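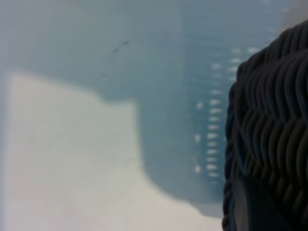
Blue-Gray and Off-White: Living With Two Quiet Colors
Speaker notes, Lindholm evening talk, February 6, 2020

OPENING

Hi everybody, thanks for coming out. Wait for the coats and the coffee. Thank Teodor Nygård for the introduction, and if he tells the story about the green bathroom again, let him, it gets a laugh and it warms people up.

So I want to talk tonight about a pair of colors most of us already have at home and don't think about much. A muted blue-gray, the kind with a little teal hiding in it, and a pale off-white. I've been painting tabletops, shelves and trays in these for years now and I still mix them wrong on a regular basis, so please don't think you're getting a lecture from someone who's got it figured out!

Ask: who has a blue-gray something at home? Hands. Who bought it thinking it was gray? (There's always more hands than you'd think. Let them talk to each other for a bit.)

THE GRAY THAT WASN'T

Tell the Skerkness story here. We had the summer place there, and I painted the big kitchen table what I was sure was plain gray. Looked lovely in the can. I got up the next morning and the whole thing was the color of a swimming pool. I went and got my husband out of bed to look at it and he said "well, it's blue," and went back to bed.

What happened was the window. North light, lots of sky, and every bit of blue in that paint came forward. At night under the lamp it went back to being gray and I felt like I was going crazy. I lived with it until May and by then I loved it, so there you go.

Point to make: paint a board first. A decent-sized board, not a little dab on the wall. Carry it around with you. Stand it up by the window, then lay it down flat where the table is going to be. A color lying flat catches the light differently from the same color standing up and people forget this all the time. I forget it all the time.

Pass the boards around now. Start one on each side of the room or the back row never gets to see them.

OFF-WHITE, WHICH IS HARDER

I used to think the pale one was the easy one. Nope. Put a really bright white next to blue-gray and it can look sort of chilly and hard, like a dentist's office. Put a yellow cream next to it and now the cream looks dirty and the blue looks even bluer. What I like sits in between, a white with a bit of warm gray stirred in. Hold it up on its own and you'd call it white. Hold it against printer paper and you'll see how soft it is.

(Do the printer paper thing. Bring printer paper!! Forgot it last time and had to use the back of somebody's program.)

My mix is 2 parts blue to 3 parts gray for the dark one, then I add white until it stops looking stormy. For the off-white I don't measure, I just put in a bit of the dark mix and a tiny touch of ocher. Using your own dark color to tint the pale one makes them get along. Vilgot Kvam taught me that when we shared the workshop, and he'd want me to say that he also told me to write my amounts down, which I never have.

WHERE ONE STOPS AND THE OTHER STARTS

This is my favorite part so slow down here.

Say you're painting a tray in both. You can tape a straight line across the middle and it'll look sharp and neat and a little bit like a flag. Try a rounded corner instead. Draw around a saucer, or a bowl if it's a big piece, and let the pale area turn that corner and run off toward the edge. It feels so much calmer. You also don't need equal amounts of each. I'd let one of them take up most of the room.

Things I get asked about this:

How do you tape a curve? Use the thin bendy tape and go slowly. Press down the inside of the curve with your fingernail. Pull it off while the paint is still a little soft.

Can you do it freehand? Sure, with a flat brush and a steady wrist. Mine wobble. I leave the wobble in if it's on something we eat off every day, and fix it if it's a gift.

Does it work with fabric? Yes, and it's a great way to try things before you paint. Lay a pale cloth over a blue-gray one and shove it around until you like the shape. If you hate it you've lost no paint at all.

WRAPPING UP

Boards come back to the front table, please, I've lost more of them in this building than I want to admit.

Mention that the mixing table is open afterward, aprons are on the hooks, and the sink on the left is the one for brushes. Leave the right-hand one alone, it's for the coffee cups.

Questions. If it goes quiet, ask Teodor what color he ended up painting the bathroom.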